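About Us

Hi, I'm Abílio Moreira, and I run Sitport with Afonso Meireles. We're a small company that teaches robots to do things by showing them how. Somebody takes the controls, drives the robot through a job from start to finish, and we save every bit of it: what the robot's camera saw, where the wheels went, what the arm did. Do that enough times and you have something a robot can learn from. That's the business, really. The rest of this page is me going on about it, so get comfortable!

I came to this from teaching people to drive. Cars, I mean, with a second brake pedal on my side and a lot of deep breathing. Afonso was writing software for stockroom carts at a company called Kastov, and he kept complaining to me over dinner that the folks who were best at steering the carts by remote couldn't explain what they were doing. Well, neither could my students once they got good! You stop thinking about it. So we started talking about recording the good drivers instead of interviewing them, and one January we rented two rooms over a bakery and gave it a try. (We still smell like bread. Visitors like it.)

Our first customer was Lund, a cleaning company that wanted a robot able to find its way around restrooms and get itself into position before doing any work. It's not a glamorous place to begin, I know, but I'd pick it again. A restroom asks a lot of a robot. Stop too far out and the arm can't reach, come in at a bad angle and you spend the next minute shuffling back and forth like somebody parking a trailer.

A lot of our teaching happens in simulation these days. We build a room on the computer, put the robot in it, and an operator drives it with the same hand controllers we use on the real machine. Afonso likes the rooms plain to begin with: tile floor, white walls, a toilet way over in the corner and a whole lot of floor to cross before you get there. He says a plain room shows him the driving and a busy room shows him the furniture.
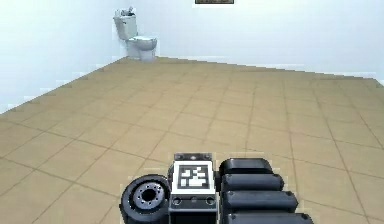 New operators always want to go fast. I was the same. Then you play your own run back and it's all little jerks and corrections, and you realize the robot is going to learn every one of them. So I teach people to look where they're headed, ease off early, and keep the turns wide. If you get lost, stop, have a look, and carry on. We keep some of those runs too, on purpose, as long as the recovery is a clean one. A robot that has only ever seen perfect driving gets into trouble the first time it drifts a little.

For a new task, our usual set is 80 recorded runs, and no operator does more than 20 in one sitting. I used to let people go longer and I could see it in the data, everyone gets sloppy after lunch. Between sets we change the starting spot and which way the robot is facing. Afonso goes through the recordings afterward, marks where each part of the job begins and ends, and throws out whatever he doesn't like. He throws out plenty of mine.

We do hands-on teaching as well, where you take hold of the arm and move it through the motion yourself. I love this for small stuff like latches and lids, because you can feel when something is about to stick. For anything with wheels we go back to the controllers. Last winter we did a job for Caron, who make cabinet hardware, and ended up doing half of it each way: drive over by remote, then guide the arm by hand for the drawer pull. It took us 52 tries to get a set we were happy with and I'm still a bit proud of it.

A simulated room won't tell you everything, and I'd be a poor salesman if I let you think so. Wheels slip on a real floor. Lights change. So before we hand over a set, we also record on the customer's own robot in the customer's own building, and we ask to have whoever normally does that job standing next to us. They always spot something. At Lund it was a supervisor who asked why I kept coming up to everything head-on when she'd come in from the side and leave herself room to turn. We redid the whole batch her way.

If you have a robot and a task you wish it knew, write to us and tell us what the job looks like when a person does it. A short video from your phone is great, and please don't tidy up first! Afonso answers the technical questions and I answer the rest, usually before 2 in the afternoon, when the controllers come out and I stop looking at my email. You're also welcome to stop by and have a turn driving. The door is next to the bakery, ring the top bell.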